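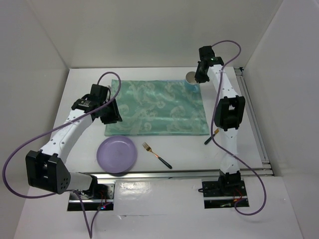

Page last changed: Monday, before the 4 p.m. section

Notes for Week 7: learning to set a table from demonstrations

Okay, so last time we got through plain behavior cloning and I ran out of time right when it was getting good. Quick recap for those who left early to catch the shuttle: you record a person driving the arms, you save what the cameras saw and what the joints did, and you train a network to go from one to the other. That's really it! The trouble starts when the task gets long.

The task for this unit is the place setting. Cloth, plate, cup, fork, and so on, with two arms sharing one tabletop. I like it because everybody already knows what a good answer looks like, and because the cloth is horrible. A plate is a plate wherever you put it, but a cloth has wrinkles, and every wrinkle changes what the corner looks like to the policy. Look at the left and lower edges of the teal one and think about how you would write down its "state" as a short list of numbers. (I tried once. Please don't.)

How the Kalora data is set up

We have 300 demonstrations for training and 130 more held back. Do not touch the 130 until you have picked your model. I say this every year and every year somebody picks a checkpoint by its held-back score and then wonders why the robot disagrees. Each demonstration is one full setting, start to finish, with both arms logged together, so one long action vector per step.

Chunking

The first idea that helps a lot: don't predict one action, predict a whole run of them. Why? Say the policy is a tiny bit wrong at each step. It drifts into places no demonstrator ever went, then it gets more wrong, and off it goes. If you commit to a chunk, there are fewer decision points where that can snowball. You also get past the pauses. People stop and think while they drive, and a one-step policy loves to learn "stay still" and then stay still forever.

The price is that a long chunk is blind. If the cloth slides under the gripper halfway through, the arm keeps going with the old plan. So chunk length is a knob, and you'll be turning it in the homework.

Two arms, one policy or two?

I went back and forth on this. With both grippers over the far corners of the same cloth, you would think they have to be planned together, and for the cloth I'm convinced they do. For the fork I'm less sure. Our Badon baseline trains a separate network per arm, and the Ambaye one is joint. Joint did better on cloth in our runs and a bit worse on the utensils, and I suspect it's learning a false link between the arms (the other arm was always in the same spot when the fork got picked up, so it waits for that). We'll argue about it in section.

Homework

Train the joint model at two chunk lengths of your choice. Stop at 400 epochs even if the loss is still creeping down, the loss tells you very little by then. Plot the error for each arm on its own plot, and write me a paragraph on where the two lengths differ. Bring one failure you can't explain.

Reading for next time is the March handout on temporal averaging, up to the part with the big table.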